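Facilities > Equipment requests > Handheld grippers FAQ

Handheld gripper purchasing FAQ

Read this before you send a request. Most of what lands in my inbox is answered somewhere on this page. Last touched in August, prices move so check the quote. 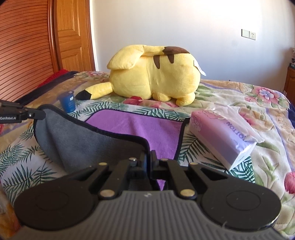 Who can put in a request?

Any team lead at Jerorstead. If you're not a lead get yours to forward it. Requests with no cost code go to the bottom of the pile.

How many units can we ask for?

Eight per team for the first round. More than that needs Veronica Matei to sign off, and she'll want to see hours logged on the ones you already have.

What does one cost us?

Budget line is $435 per collector for the add-ons — spare pads, case, charger, storage cards. The gripper itself is quoted separately, ask for the current sheet. Don't copy the number off last year's sheet, it's wrong.

Does the $435 include household props?

No. Bedding, towels, toys, tissue boxes, small containers, all of that goes under consumables. Keep receipts. If the collector is using things they already own there's nothing to claim, so please don't claim it.

Buy or rent?

Under 14 weeks, rent. Over that, buy. Right at 14, ask me. Rental is through Wetard and they want the deposit up front, which trips up somebody every round.

Can we get a fixed arm instead?

Different budget, different form. For bedrooms and other people's homes we're only funding handheld right now. Arms need a bench, a power plan and a site visit, and Danica Berisha handles those.

What rooms should we plan for?

Bedroom, kitchen, laundry in that order. Bedroom is cheapest to set up and has plenty of soft stuff to pick and fold. Plan your storage by hours recorded and not by room, people keep mixing these up.

How much storage do I need?

Remora gives each team a shared allowance of 183 hours. After that you pay per block. Upload at the end of each session. Cards left sitting in a drawer are not a backup.

Do I need spare finger pads?

Yes. One spare pair per unit, order them with the first purchase. Ordering later means a seperate shipping charge and a second approval.

What about insurance?

Units you buy are covered on site and in transit. Rentals aren't — Wetard sells cover, take it. Collectors' own belongings are not covered by either so have that conversation before anyone starts.

How long does it take?

Approval is quick if the form is complete. Delivery isn't. Put in the request before you recruit collectors, not after. We had a whole team waiting on the Kos project with nothing to hold.

Can we swap units between teams?

Yes, but tell me. The asset number has to follow the unit or it shows up as missing at audit and then its my problem.

Who pays for repairs?

Normal wear, central budget. Drops, liquid, lost parts, your team's budget. Don't open the linkage yourself, it voids the cover.

I missed the cutoff, now what?

Next round. Email before 4 pm on closing day and I can sometimes squeeze it in, no promises.

Where do I send the form?

Equipment desk, cc Danica if there's anything fixed or wired in. Put the team name in the subject line.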